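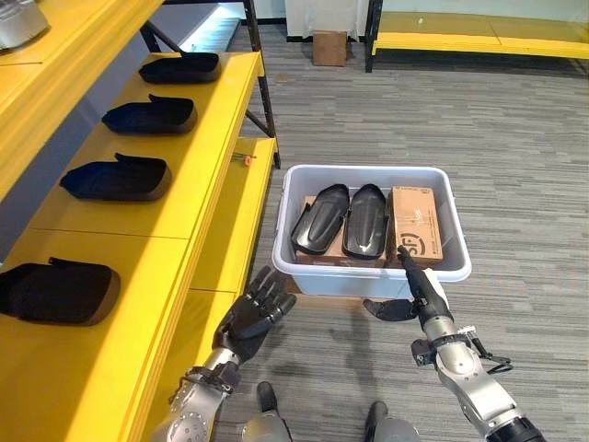 Shoe trays on the yellow shelves, with two more in the white bin.

I have been wanting to write about shoe trays for weeks, and if that sentence made you close the tab, I understand, but the rest of you are my people! They are black, they are shaped like a shoe, they have a raised lip at the back end and a dark, soft-looking lining inside, and I have become ridiculously fond of them.

Some background first. The yellow shelving has been with me since 1996. I bought it when a stationery shop was closing down, and I painted it myself over a long weekend with paint that was supposed to be "butter" and dried more like a school bus. Every apartment and every workroom since then has had to be arranged to suit it. Friends have suggested gray. Friends have suggested white. I always come back to the fact that anything dark you put on it shows up beautifully, and in a room where I am forever hunting for things, I will take that over tasteful.

The trouble was always what to put on the lower shelf. For years it was the place where stuff landed – mail, a roll of tape, shoes kicked off and shoved up there so I wouldn't trip on them. I tried a long flat boot mat (it slid). I tried wire racks from Clekimar, and the heels dropped between the bars every single time. Then I came across the shoe-shaped trays in the Naline catalog and ordered a few to see, and then of course I ordered more.

What I love is that they set the spacing for you. You put them down in a row running back along the shelf and you have a place for each shoe before you've even started. I used to line things up by eye and then nudge them for ages, and now there's an outline sitting there telling me where to go. It makes me weirdly happy to look down the row from the near end.

A few notes, for anyone thinking of doing the same thing:

Put them out empty first. I left mine bare for 3 days and kept shifting them a little each time I walked past, until they looked right from the doorway and from my chair.

Toes all one way. I know some people like to alternate so that more will fit. I tried it and it looked like a traffic accident.

Keep a bin on the floor while you work. Mine is plain white plastic and it sits right on the carpet next to the shelves, and whatever hasn't found a home goes in there. Trays, flattened cardboard, all of it together. At the end you have one thing to empty and the rest of the floor is clear. I can't tell you how many Saturdays I've lost to little piles that I stepped around and then forgot.

Flatten boxes as you go, but keep one standing. I always want a box about an hour after I've squashed the last one, so now there's a rule.

Check the shelf before you put the trays down! Small things love a yellow surface, especially small orange things, which is the one color that nearly disappears on it. I have a little dish from Birkance for pins and odds and ends, and I would use it more if I ever remembered where I'd put it.

The whole job took me 30 minutes once I stopped fussing, plus another 10 going back and forth over whether the big silver thing should stay on the upper shelf. I like having something shiny up there to break up all that yellow. It also weighs a fair bit and I didn't feel like moving it.

I do have questions still. The striped carpet hides everything, crumbs and lint and every bit of cardboard fluff, so I need to get better about vacuuming before I start and not only after. And I'm torn on whether to do the second shelf level, farther back and lower down, in the same trays. It would look wonderful. It would also mean admitting how many shoes I own.

Boiko makes a shallower version in the same shape that might suit sandals, and I'm planning to try a couple of those by September, when the summer shoes come off rotation and need somewhere to wait out the winter. If you've used them, tell me whether the lip is high enough to catch grit. My comments are open again.

Posted May 2021 in Shelves & Storage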